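Veden

A word list and pronunciation set for the shop-floor and kitchen vocabulary of Rukdale and the villages along the Tan.

Version notes, contents and conditions of use. Last revised December 17, 2025. Maintained by Thongchai Ruangrit.

Summary

Veden is a written word list with matching sound files. It holds 3654 entries, each one a word or short phrase as used in ordinary talk about cooking, mending, storing and selling. Of these, 323 are marked as local, meaning that they do not appear in the general dictionaries we checked or appear there with a different sense. The rest are kept so that the local words can be read against the common stock they sit in.

The list is meant for people working on spelling, on regional speech, or on teaching material for adult learners. It was not built as a speech recognition set and is too small for that use.

Layout of the files

The download unpacks to a single folder with 2 subfolders, entries and sound. The entries folder has one tab-separated text file per initial letter, encoded as UTF-8 without a byte order mark. The sound folder has one WAV file per recorded entry, mono, named after the entry number with leading zeros. Entry numbers are permanent. When an entry is withdrawn its number is retired and the line is left in place with the status field set to W.

Fields

id: the entry number, an integer.
head: the headword in the spelling chosen by the editor.
alt: other spellings found in written sources, separated by semicolons. Empty if none.
pos: part of speech. The codes are n, v, adj, adv, phr and x, where x covers calls, greetings and anything else that did not fit.
gloss: a short meaning in standard English.
local: 1 if marked as local, otherwise 0.
src: source code, W for written, S for spoken, B for both.
rec: 1 if a sound file exists, otherwise 0.
status: A for active, W for withdrawn, Q for queried.
note: free text. May contain commas but never tabs.

How the entries were gathered

Written sources came first. They were household account books, recipe notebooks, two runs of a parish newsletter and the price cards from a hardware shop that closed. Each source was read once in full and every candidate word was copied out with the line it stood in. The lines themselves are not released, as several of the account books name living people.

Spoken sources were interviews held in Rukdale and in the lower Tan villages. Speakers were asked to talk through a task they knew well, such as salting, whetting a blade or lining a drawer. They were not given a list to read at this stage. Words heard in the interviews were added only if a second speaker, interviewed separately, recognised them and gave a meaning close to the first.

This rule loses some real words. Several terms for parts of a mangle were known to one speaker only and have been left out. They are kept in the working notes and will be added if a second speaker is found.

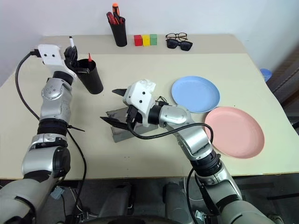 Recordings

Sound files exist for 600 entries. All 323 local entries are covered, and the remainder were picked to show vowels that differ from those in the common reference accents. Each word was read twice in isolation and the second reading was kept unless it was spoiled by noise. Files were trimmed to a short silence at each end and levelled to the same peak. No noise reduction was applied — it altered the final consonants in testing.

Readers were asked to use their own everyday pronunciation. Where a reader offered two forms, the one given first was recorded and the other was written in the note field. Sound files carry no information about the reader. A table of age band and village is held back and can be discussed on request.

Spelling policy

There is no agreed spelling for most of the local words. The headword follows the commonest written form where there is one. Otherwise it follows the nearest standard English pattern, without apostrophes for dropped sounds. Double consonants are used after a short vowel. Final -er and -a are not distinguished in speech in this area, and -er is used throughout.

Users who need to search across spellings should read the alt field as well as head. A search on head alone will miss most of the account book forms.

Known problems

Glosses for the letters S and T were written earlier than the others and are shorter. A number of them give one sense where the word has two.

The pos field is unreliable for phrases containing a verb. Some are coded v and some phr.

Entries from the newsletter lean towards preserving and baking. Words for metalwork and joinery are thinner than they should be, and laundry words thinner still.

The local flag was set against general dictionaries only. A word marked 1 may well be found in other regional lists, and no claim is made that it is confined to Rukdale.

Checking and conversion

The text files are checked with Flurkura, a small command line script included in the top folder. It tests for duplicate numbers, unknown codes, stray tabs and recordings without an entry. It does not test spelling or meaning. Run it from the top folder with no arguments. A clean pass prints a single line and returns zero.

Flurkura can also write the whole list to a single CSV file. Sound file names are then given in full in the rec column instead of 1, and empty where there is no recording.

Conditions of use

The word list may be copied, changed and reprinted with credit to Veden and a note of the version. The sound files may be played and shared for teaching and study. They may not be used to build a synthetic voice — the readers were asked about this and did not agree to it.

Corrections

Send the entry number, the field and the proposed text. Corrections to glosses should say where the word was heard or read. New words are welcome on the same terms as the original set, with two speakers or one written source. Queried entries stay in the release with status Q until they are settled.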